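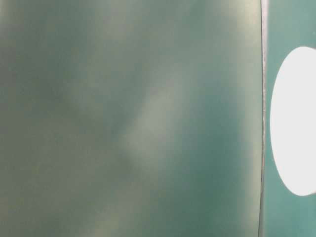 I read Crescencio's proposal twice and I still don't believe the numbers on the Braltarberg lake. Clear water by September, from one treatment? Water that has gone cloudy gives you very little to go on by eye. A muted blue-green with paler, yellowish patches fading into it, like the color at the top of this message, is what half the list calls "algae" and the other half calls "silt," and both halves are guessing. I'd want a lab count before we spend a dime.

On 14 May 2020, Crescencio Cuesta wrote:
> The Vanon people say their powder binds the phosphorus and the
> lake stays clear for 4 years. They did a pond over in Phelan and
> the residents there were very happy. Cost to us would be 59
> dollars per household, one time. I think we should move on this
> before the summer crowd shows up. Bernice has the flyer if
> anybody wants a copy.

Happy residents are not a measurement. I asked Bernice Adjei for the flyer and she was kind enough to scan it for me. It has one chart, with no units on the side, and it stops after the first summer. So where does the four years come from?

The Phelan pond also has no creek running into it. Ours does, and the creek comes down past the horse pasture and the old septic fields on the north side. You can bind up everything sitting on the bottom today and the next good rain will bring more. Maybe the powder handles that. The flyer doesn't say, and the salesman changed the subject when I asked him.

Yaowalak Bunnag sent me her clarity readings from the dock last year. The best one was 122 centimeters and the worst was 55, and those were only a few weeks apart - with no treatment at all. If we had dumped powder in between, in the right order, we'd all be swearing by it now.

What I'd like to see first:

Phosphorus tests at the creek mouth and at the dam, before and after a rain.
The Phelan readings, all of them, with dates.
Something in writing about what Vanon does if it fails.

Aurelio, didn't you have a contact at the county lab? I'll pay for the first set of bottles myself.

Ravindra Saxena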